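Archive home | Threads | Authors | Dates | Previous in thread | Next in thread

Subject: Re: Sourdough rye, gummy layer at the bottom
From: Dionysis Gkikas
List: Grurcombe Home Bakers
July 2018

Pavithra Pinto wrote:

> I have now baked the 100% rye from Rhona's sheet four times and
> every loaf has the same fault. The top two thirds are fine. Then
> there is a dense, shiny band along the base that sticks to the
> knife. I bake in a lidded tin, oven at 450 F, lid off for the
> second half. The starter is fed the night before and smells right.
> I have tried baking longer and all I get is a thicker crust with
> the same band under it.
>
> Effie thinks it is the flour. I changed from the Nustilon medium
> rye to their fine rye at the end of last November and I can't
> remember whether the fault started then or later. Does the fine
> one need less water? And how long do people really wait before
> cutting?

Pavithra,

A few separate things can give you that band, and they look the same on the cut face. I would go through them in this order.

First, acidity. Rye flour has a lot of active amylase, and the enzyme keeps breaking down starch while the loaf heats up. Acid slows it. If the starter is young or has been kept cool, the dough can rise well and still not be sour enough, and the crumb sets badly. A good smell is not much of a test. Taste a little of the ripe starter. It should be sharp enough that you would not want a second taste. If it is mild, hold it at 82 F for the last build and give it a few more hours.

Second, water. Fine rye usually takes up water faster than medium, but in my kitchen it does not hold more in the end. Rhona's sheet gives 85% hydration, and she wrote it for the medium. I would drop to 80% for one bake and change nothing else. The paste should still be too wet to shape by hand. If you can form a ball and it holds, you have gone too far.

Third, proof. An overproofed rye can settle in the tin and leave a compact layer at the base with a gap or large holes under the top crust. You don't mention a gap, so I put this third. Look for pinholes breaking on the surface. When you see the first few, it goes in the oven. Waiting for a dome is a wheat habit and does no good here.

Fourth, heat from below. A lidded tin on a wire rack gets less heat through the base than people expect, and less again if there is a baking sheet on the shelf under it. I use a Griltadeck steel on the lowest shelf and preheat it for 40 minutes, then set the tin straight on it.
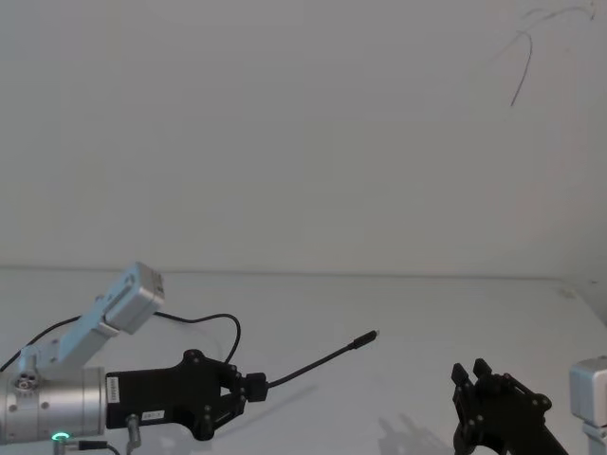

Since you asked about baking longer: extra time at a high setting mostly goes into the crust, as you found. Start at 450 F with the lid on, then turn down to 375 F and finish on temperature. I take mine out when the center reads 205 F or a little over. Put the probe in low, an inch above the base, and not only in the middle, or you will miss the part that is giving trouble.

On cutting, the answer is a full day, wrapped in a cloth, and two is better. Cut the same evening and almost any all-rye loaf will smear the knife, including a good one. If your four loaves were cut warm, disregard everything above until you have tried one that was left alone.

Jean Halliday posted her own figures for the fine flour last year. See message 323 in the archive. Her method (people here call it the Halliday scald) pours boiling water over part of the flour and lets it cool before mixing. It makes a moister crumb that keeps longer, but I would not start there while you are chasing a gummy base. It adds another variable and it makes low acidity more obvious.

As for Effie's point, she may be right that the flour matters, but I would not assume the type is the cause. Enzyme activity varies from one lot to the next, and a wet harvest pushes it up. If you still have any of the medium, bake both on the same day from the same starter, in the same kind of tin. If both show the band, the flour change is not your problem.

My order of tests would be:

1. Same recipe, cut after a full day.
2. Same again, sourer starter.
3. 80% water.
4. Tin on steel or stone, lower shelf.

Change one at a time and write down the internal temperature each time. Salt at 2% is fine, leave that where it is.

Rhona, could you add the flour type to the top of the sheet? The current copy only says "rye".

Dionysis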